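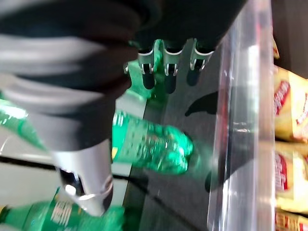
Green bottles on the shelf, close in.

June, 3.40 pm. Plandemdale, light exposure work, sheet 2489.

Finished the lux readings with the new Rulta tubes. Front lip of the shelf reads 500, back wall 300, meter head vertical in both cases. Lamps had 17 minutes to settle before the first reading. The old Craddock tubes fell off faster towards the back, but those readings were taken with the meter lying flat, so the two sets can't be compared directly.
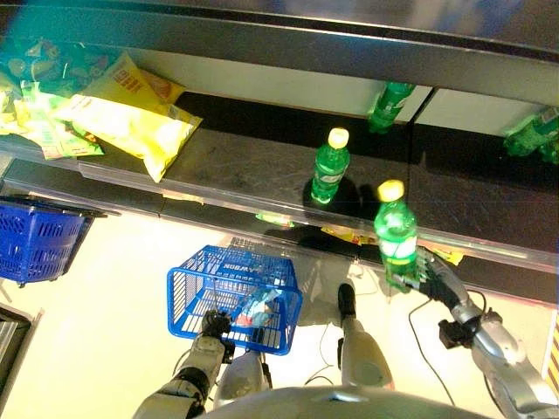

A note pencilled beside my last entry says the lux figures mean little without a spectrum, as the yellowing we see in the oil follows the blue end and lux is weighted to green. Agreed. The Henard spectrometer is due back from calibration – will repeat at both positions then.

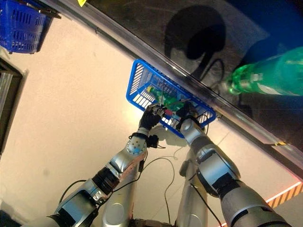 Colour of the plastic only does part of the job. Green passes a fair amount of what we want kept out, and the label does more shading than the wall of the bottle. Orientation matters as well. A bottle on its side in an open-sided basket, like the one in the blue mesh basket, presents its body to the ceiling instead of its cap, so we need a horizontal case in the model.

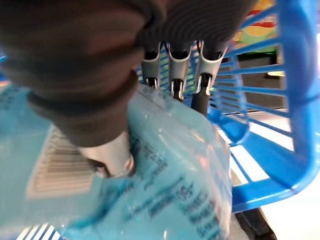 For that case, use the flat meter readings from the Craddock set as a first guess and flag them as provisional. Peroxide values still to come. Dark controls stay in the cupboard until then, foil on.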